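Wondau Reading Corner — progress report no. 3
Thursday, February 10, 2022
To: Nazanin Salehi, Jamunell small grants
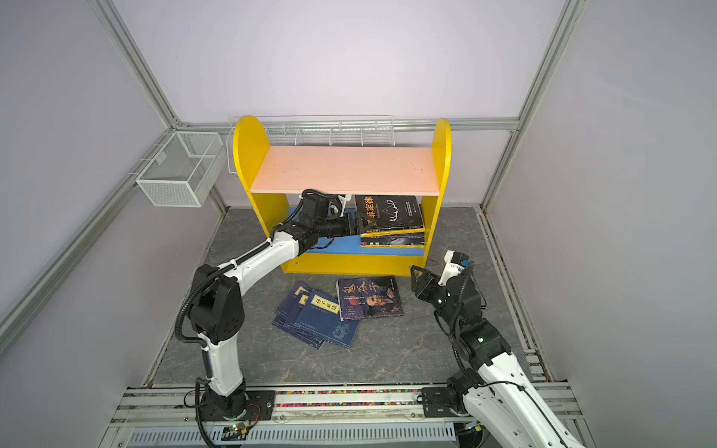
Hi Nazanin, and sorry this one is a few days behind the last two! January got away from me a bit, what with the school holidays and the painters needing the back room for longer than they'd promised, but we're in good shape and I've got plenty to tell you.

First up, the shelving. We've settled on the low children's style for the whole corner, in bright colours with rounded sides, so little kids can get at the books themselves and there are no pointy corners at head height. Radosław Pietrzak has put in the order for 10 of them. I was keen on plain timber to begin with (it matches the tables) but Irena Gajewski talked me out of it and I'm glad she did. The yellow is so cheerful!

Books next. We've had 70 donated titles come in, mostly picture books, plus a lovely lot for grown-ups, with Chinese-language ones among them. Biljana Golob is sorting those and wants them on the lower shelves to start with, lying flat in stacks, until the bookends turn up. I'd rather see them standing up, to be fair — stacks go skew-whiff the minute somebody pulls one out from underneath — but it'll do for a month.

Money: we've spent $3,763 so far, which covers the shelves, the rug and the first batch of labels. The delivery fee was more than Duda quoted and I've asked them to have another look at it. I'll send the receipts separately, as the scanner's playing up again.

Still to do: the labels in three languages, the beanbags, and a proper sign for the door. Irena has a draft of the sign and it's gorgeous, though the lettering needs to be bigger. I'd also like to move some of the rug money across to bookends if you're happy with that. Could you let me know by the end of the month?

Thanks again for all your help with this,
Carolina Baptista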